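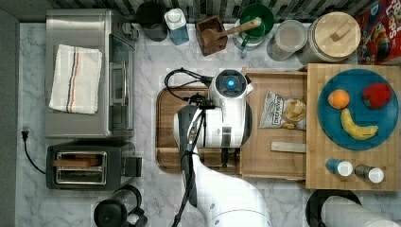 Dark cutting board and a bag of Deep River chips on the counter.

Progress report: Broltov recording project, second period
Prepared by Dace Bite

Tracking for the album is finished except for one song. Susorance recorded nine of the planned ten at Dralik, with Ostap Marchuk engineering and the four members of the band playing together in the main room. Vocals were done live on six of the songs and overdubbed on the other three. The tenth, "Desjardins," has a working arrangement but no lyrics for the second verse. We moved it to the July session.

Changes from the application

We had listed a string quartet on two songs. After hearing the rough mixes the band decided the harmonium part already covered that range, so we hired one cellist for a single afternoon. The money left over went to 3 extra studio days, as agreed by phone with your office. No other budget line has moved.

The running order has also changed. The long instrumental that was going to open the record now closes side one. It runs a little over 7 minutes, and the lacquer cutter asked us to keep that side under 20 in total, so one of the shorter songs has gone to side two.

Mixing

Ostap has sent first mixes of five songs. The band is happy with the drums and the guitars. The vocals on "Low Orchard" are too far back and there is a buzz from the bass amp in the quiet section, which he thinks he can edit out. If he can't, we will replay the bass at home and send him the file.

Pressing and sales

The plant has quoted for 370 copies on black vinyl. Test pressings come after mastering, and the plant will not give a date until it has the audio. We have 200 advance orders through the band's mailing list, all paid. Sleeve art is at the proof stage, and the lyric insert is waiting on "Desjardins."

Performances

The band played four of the new songs at a Saturday afternoon show in the library hall. Two of them have been shortened since then. The release concert is booked but the support act is not confirmed.

Still to do

Finish and record "Desjardins"
Final mixes, then mastering
Approve test pressings
Send you the cellist's invoice, which was missing from the last set of receipts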